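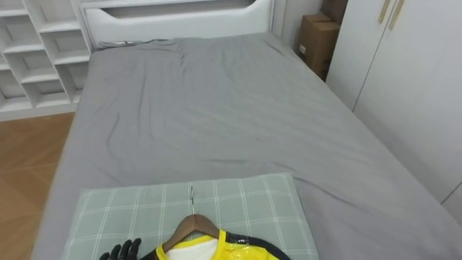
BEDROOMS & LINENS

Journal > Rooms > The Back Bedroom

I have been promising this page since April, and with the whole family asking how the back bedroom is coming along, I thought I would finally sit down with a pot of tea and put it together. We moved into the house on Prata Street with 26 boxes and no plan at all, and this room got whatever would fit through the door. It has taken us until now to get it feeling like a place where a guest might want to sleep!

The gray fitted sheet is on and the rest of the bedding still has to follow. I do love this gray – it's a plain, middling sort of shade that sits nicely with all the white. I have never ironed a fitted sheet in my life and I don't plan to start, so the creases are staying, and my mother can say what she likes.

The headboard was my one firm request. It has those soft rounded edges and a panel set into the middle, and with the tall white wardrobe across from the cubbies the whole room feels calmer than I ever managed in the old apartment. Filipa wanted something in dark wood, and we went back and forth over it for 7 weeks (she has been very gracious about losing).

As for the cubbies, I am taking suggestions. I go back and forth between books and baskets, and Filipa would like a shelf for her seed catalogs. The light brown floor warms everything up, so I may leave off a rug until winter. Next comes the quilt, once I have finished the last two rows of it, and then curtains, if I can ever settle on a fabric.

Comments (3)

Sadao Kubo
Baskets on the bottom, books on top. You'll thank me when the grandkids visit.

Adelino Correia
Lovely and bright. Is the quilt the blue one you were working on last Sunday?

Belmiro Amaral
I'm with Filipa on the dark wood, sorry! But the gray and white does look restful.

Get new room pages by email. Enter your address to join the Lutano House Journal newsletter. Unsubscribe at any time.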